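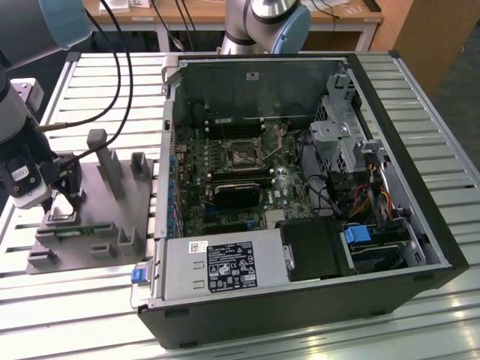
Timstead Writers' Circle, Short Fiction Section

Intake

The tower arrived in February from Risberg, on its side, with the panel already off. The work order had one line: recover payroll, return unit. It gave no password and no name.

The technician read the board from the middle outward. The CPU socket was empty, lever and bracket exposed. She wrote that down first. Risberg's cover letter stated that the machine had run until 4 p.m. the day before collection. A machine does not run with an empty socket. She wrote that down as well.

She followed the bundle of black, red, yellow and orange cables past the drive cage and checked the blue latch on the bay. Then she copied the power supply label into the log, character by character. Procedure at Bakke required it. The log had 67 entries for the quarter and hers were the longest.

The Stondis insurance form asked for the value of the missing part. She entered 100. The form asked for the value of the data. Payroll covered nearly 2,000 people, and the field accepted three digits.

She left it blank and the form would not submit. She entered 10, then deleted it. At 6 p.m. she called the number on the work order. It rang in the next office, behind the wall, and somebody in there let it ring.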